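Alteveck Residence Services
Resident Guides: Bathroom Care

Cleaning and Adjusting a Wall-Mounted Shower Set

This guide applies to shower sets with a slide rail, a shelf, and a lever-operated mixing valve. Residents of Flanagan House and Nidton Court are asked to follow it every 8 weeks.

Before you begin

Remove all items from the shelf. Turn the lever to the off position and let any water drain from the hose. You will need a soft cloth, white vinegar, and a small plastic bag.

Cleaning the shower head

Fill the bag with equal parts vinegar and water. Secure it over the head with a rubber band and leave it for 80 minutes. Remove the bag, run the water for 4 minutes, and wipe the face dry. Abrasive pads must not be used on dark finishes.

Adjusting the holder

Loosen the holder before moving it along the rail. Set it to the required height and tighten by hand only. A holder that slips under the weight of the head should be reported to the office.

Checking the hose

The hose should hang in a loose curve below the valve, with no kinks or twists.

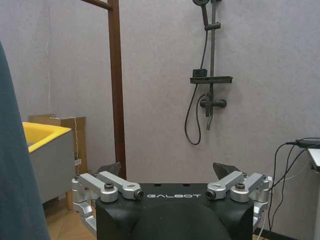 One resident of Nidton Court wrote to the office that vinegar alone had not cleared the older deposits on her shower head, and that a second soak the next day was needed. A repeat soak is permitted.

Wipe the rail and shelf last, working downward, and return items to the shelf once it is dry.

Guide revised October 2, 2020.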